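Draltivov Kitchen
February 7, 2020

1/ Spent the morning sorting out fruit storage. A few people asked how I set up a fruit tray that gets used instead of forgotten, so I'm putting it all in one thread.

2/ Start with the tray. I like a rectangular plastic one with a low rim. Bowls look nice but everything at the bottom gets squashed and you don't see it until it leaks. Mine came from Linholm and it's been through the dishwasher more times than I can remember.

3/ Color matters more than I expected. I had a dark brown tray before and lost track of plums in it all the time. Yellow shows everything, including the spots you need to wipe up.

4/ Big fruit goes in first, toward the back. For me that's usually a melon. If you add it last it rolls onto something soft.

5/ Round red fruit at one end, green apple near the front corner where you can grab it. Grapes get the most room. Keep the bunch whole and lay it flat, don't pile it.

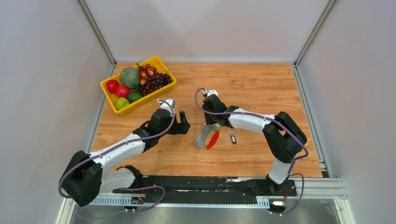
6/ What goes in the tray and what doesn't

Yes: apples, melon that hasn't been cut, anything still ripening. Grapes only if you'll finish them that day. Otherwise they go in the fridge, unwashed, in the bag they came in.

No: berries, cut fruit, bananas. Bananas get a hook. They speed up everything next to them.

7/ Apples do the same thing to a lesser degree. If you have a lot of them, give them a separate spot. One or two in a mixed tray has never been a problem for me.

8/ Rinse fruit right before you eat it. I used to wash the whole lot when I got home from Hendricks and put it out damp. It went moldy fast, the grapes first, always up by the stem.

9/ Weight, for those who asked. The melon I bought this week was 475 grams on my scale, so a small one. The bigger ones from the same store don't leave room for much else. Keep those on the counter.

10/ Put the tray where people walk past it. Ours was on top of the fridge for 2 years and we threw out a lot of pears. On the table it empties by midweek.

11/ Keep it away from the oven and out of direct sun. In June I move mine to the other end of the room, next to the Lelesow bread box.

12/ Once a week take everything out, wash the tray with dish soap, dry it and check each piece before it goes back. Takes me about 35 seconds per round of fruit, longer if a grape has burst.

13/ Soft apples go in a pot with a little water and cinnamon. Will post that one next week.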